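Packaging and Storage, Unit 3: Choosing a Container

A container protects the goods, but it also takes space and costs money. In this unit we compare film, bins and baskets.

1. Film

Film is light and cheap. It keeps dust away, but it gives no support in a stack.
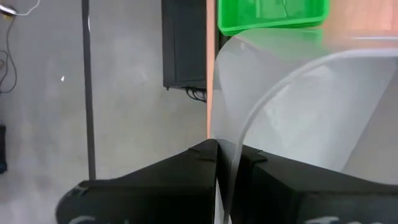
2. Bins and baskets

A solid wall holds small parts. An open wall lets air pass, so it is better for fruit. Please learn both terms before the exercise. 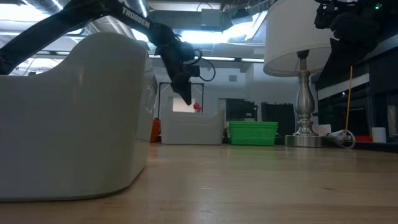 Notes by the course teacher, Erevcombe evening program

Bins with sloping walls can go one inside the other when they are empty. This is called nesting. Stacking is different, because the bins are full.
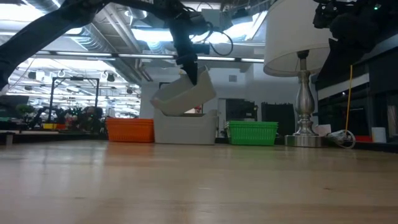 Fig. 3. Two light gray bins and an orange basket.

Exercise: the Pasura store has 970 bins and rents out 486. How many stay in the store? Write your calculation.

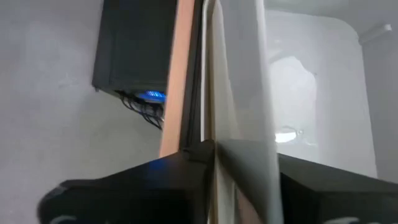

3. Reading for June

Toivonen handout, the part on labels. Bring your answers on paper.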